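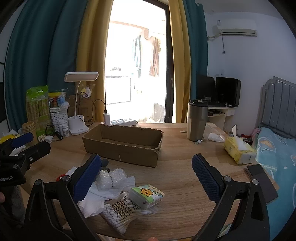

Camcombe Parcel Table
Progress report to the Filance Fund, March 2026
Prepared by Oksana Dmytriv

Dear friends at Filance,

I had meant to keep this to a single page, and Nipon tells me I say that every time. There has been a good deal going on since we last wrote, most of it small and most of it cheerful, so please bear with me.

What we have been doing

Your grant pays for the comfort boxes we send to people who have just moved into a first home of their own, often with very little in the cupboards. We have now sent out 549 boxes, and the spring round is well under way. Packing still happens at one table with a light wood-grain top, and everything that is going into a box gets laid out in front of it first. It looks like a muddle to anyone walking in, but it lets the packer see the whole lot before the first thing goes in.

The contents are as plain as ever: cotton swabs in the bags marked 100PCS, pocket tissues (the little pack with the orange-yellow chick face on it is a great favorite with families), a bigger soft pack of tissues for the kitchen or the bedside, and paper towels. We also like to put in one thing that is just for fun.

Boxes and padding

We are still reusing cardboard boxes, and I know you asked about this after your visit. Some of them are a bit ragged around the top where the flaps have come off. Nipon Inthanon has been after me to buy new ones, and we did price a set of 40 from Moschos, but for now I would like to keep the money for the contents. Bubble wrap and tissue paper are saved and used again whenever they are clean enough, and paper towels do nicely as a last layer.

What we have changed

Gloves went on the list in January after several people wrote to say they had nothing to wear for yard work or for shifting furniture. We chose gray ones with a dotted surface and they have been very well liked. They are awkward things to pack, though - the fingers spring up whichever way you fold them - so they now go in early, with the soft things tucked around them. Paper cups have joined the supplies too, and the left side of the table gets crowded with them. As for the fun item, a round red Spider-Man keychain was in the pile for one household with a six-year-old, and I was a little sorry to see it go!

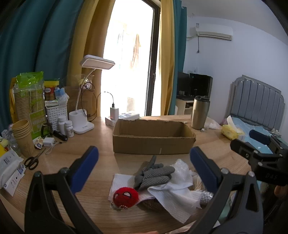 Money and what comes next

We have spent a little less than planned on packing supplies and a little more on delivery. Bivico has agreed to carry 30 boxes for us in April at no charge, and that should bring things level again. We would also like to train 6 more packers before the summer, and to get a shelf up so that the cups can come off the table at last.

I will send the receipts under separate cover. Do come by again if you are near Camcombe, and thank you, as always, for your patience with my long letters.

With warm wishes,
Oksana Dmytriv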